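Press Room > Household > Towels and Cloths

Print this page | E-mail this page

Flukalent Opens Towel Library for Small Cleaning Businesses

Independent cleaners can now borrow, test and compare microfiber cloths before they buy

Flukalent, the supplier of cleaning textiles for homes and small businesses, announces the opening of its Towel Library in October. The library is a lending service for microfiber towels and cloths. A cleaner, a guesthouse owner or a car washer can take home a set of towels, use them in the daily work and bring them back after 19 days. There is no fee for the first set.

The library opens with 613 towels, divided into four families by the length and density of the pile. Each family has its own shelf and its own washing instruction. The towels are lent in a cotton bag together with a card, on which the borrower is asked to write how the towel was used, how many times it was washed and what was disliked about it.

"Our customers buy towels from a photograph and a number of grams," said Jirayu Ongart, who manages the textile range at Flukalent. "With a towel this is a difficult way to choose. You must hold it, you must wipe a real window with it, and you must wash it several times. After this you know if you want 50 of them."

The idea of the library came from the complaints book. In the last year, the most frequent complaint was about towels which were of good quality but were ordered for a wrong task. A thick plush towel was ordered for mirrors and left them cloudy. A thin glass cloth was ordered for drying a car and was full of water before the roof was finished. In such cases the company exchanged the goods, but the customer had already lost a week.

The first sets in the library are taken from the Kirkis line. Kirkis towels have a plush pile for drying and for dusting, and are supplied with a stitched border or with a plain cut edge. The line includes strong colors, so that a cleaning team can keep one color for the bathroom and another for the kitchen. Flukalent recommends that each team writes its color rule on paper and puts it inside the door of the supply closet, where also the new colleagues will see it.

Also in the library is Lã, a flat woven cloth without pile, which is intended for glass, steel and screens. Lã cloths are lent only in pairs, one to use damp and one to use dry.

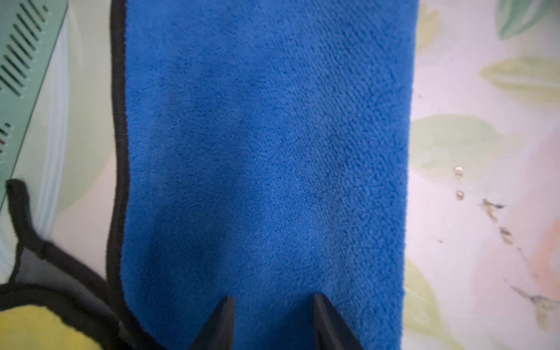
How should a microfiber towel be washed so that it stays soft?
Wash it at a warm setting with a small quantity of liquid detergent, separately from cotton, and leave out the fabric softener. Dry it on the line or at low heat. Cotton gives away lint which stays in the pile, and softener covers the fibers so that they take up less water.

These rules are printed on every library bag. Flukalent asks the borrowers to follow them also when they have a different habit at home, because otherwise the comparison between two towels is not fair.

Before a towel goes back on the shelf, it is washed, dried and laid flat on the sorting table. The staff look at the border stitching, feel the pile with the hand for hard places and pull gently at the corners. A towel with an open seam is taken out of the library and is cut into rags for the workshop. A towel with only a stain which does not affect the work is kept, and the stain is noted on its card. Borrowers have said that they like to see this, as it shows how a towel looks after some months of service.

Lamduan Phuthong has a cleaning business with two employees and took part in the trial of the library during the summer. She borrowed three sets and returned all of them with long notes.

"I was sure that I wanted the thickest one for everything," she said. "For drying the bathtub it is wonderful, I will not give it back willingly! But for the kitchen doors I changed my opinion, because it was heavy in the hand by the afternoon. The middle one was better, and it was dry again the next morning. I would not have ordered the middle one from the website."

Altogether 68 borrowers joined the trial. Their cards were read by the textile team and have already led to two changes. The care label is moved from the corner to the long side, where it does not scratch the surface during polishing. The hanging loop, which many people cut off on the first day, is now offered only on request.

How to borrow

The Towel Library is found at the back of the Flukalent showroom, next to the mop handles. It is open every working day from 8 a.m. until 4 p.m. and is closed on Sunday. Borrowers should bring a proof of business and a short description of the surfaces they clean. The staff will propose a set, but the borrower is free to choose another. Businesses outside the city can receive a set by parcel and pay only the return postage.

Towels which are lost or badly damaged are charged at the normal shop price. Ordinary wear is not charged. Please do not use the library towels with chlorine bleach, floor wax or engine oil.

About Flukalent

Flukalent develops and sells towels, cloths and mop covers for households, cleaning firms and small hotels. Its lines include Kirkis, Lã and the Illetel mop covers. The company sells in its own showroom and through hardware stores.

Press contact: Flukalent Press Office, at the showroom address. Sample sets for the press are available on request.

Print this page | E-mail this page

Related items
Illetel mop covers now in a narrow size for stairs
Care label moves to the long side on all Kirkis towels
How to make a color plan for a small cleaning team
Lã glass cloth: questions from our customers
Showroom hours in the winter season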